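October, sim bench notes, Pramirholm trial license

Picked up from Kulsoom's setup. Scene pack installed under the shared path, version 4, living room set. Import took two tries; the first failed on a missing texture folder, fixed by pointing the loader at the local copy.

Ran 40 pick attempts on the sofa layout with the default grasp planner, then the same 40 with contact stiffness dropped to 800. Lower value stops the jitter when the fingers close. Soft cushion is still modeled as a rigid slab. Vendor data sheet says "deformable ready," and Daniyal has asked Stoltix support what that means. No reply yet.

Planner treats the foliage mesh as one convex hull, so top-down approaches near the flowerpot get rejected early. Splitting the hull into 4 parts cleared most of the rejections. Physics step time went up, not measured properly.

Wall and floor textures are fine for our use. Lighting presets not touched.
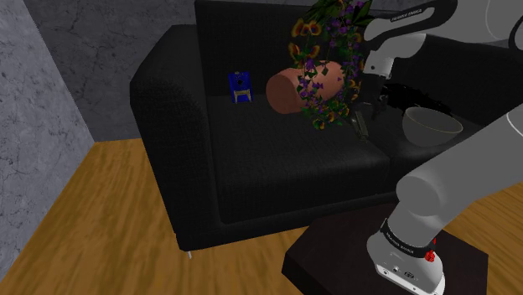
Sofa layout, gripper over the dark gray object, tipped flowerpot and foliage behind.

To do: rerun with the bowl as target. Export joint logs for Humaira in the old column order. Ask Sorcha whether the Waltside quote covers a second seat or just the one we have on trial.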